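I get a lot of the same questions about small stainless pots, so they're all going here. I run the Lornuna kitchen notes page on my own and I cook for one most nights, which means the little pot with two side handles does nearly everything at my place.

## Small Pot FAQ

**What size should I get first?**

Mine is from Hukeck and I fill it with 8 cups at the very most. For soup, rice or a couple of eggs that's plenty. If you're feeding four, go up a size (and you'll want the lid!).

**Why two little handles and no long one?**

Storage, mostly! It slides into my narrow cupboard with no stick-out handle catching on everything. The trade-off is that you need two potholders, so keep them close.

**Can I leave the spoon in while it simmers?**

I don't. A metal spoon gets hot all the way up, and I've grabbed one without thinking more times than I'd like. Wood or silicone if you really want to park something in there. Once the pot's off the heat and on the table, a metal spoon or ladle is fine.

**Is it okay in the oven?**

All-metal ones usually are, but check the maker's limit. My Cunance lid has a plastic knob, so I take the lid off before the pot goes in at 400.
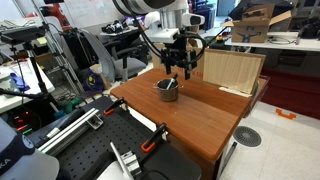 **How do I get burnt rice off the bottom?**

Cover it with water, add a spoonful of baking soda and simmer for ten minutes. Let it cool, then go at it with a nylon scrubber. Really stubborn patches get a second round and a night of soaking.

**Does dull steel mean it's worn out?**

Not at all, mine lost its shine years ago and cooks the same. A wipe with white vinegar brings a bit of it back.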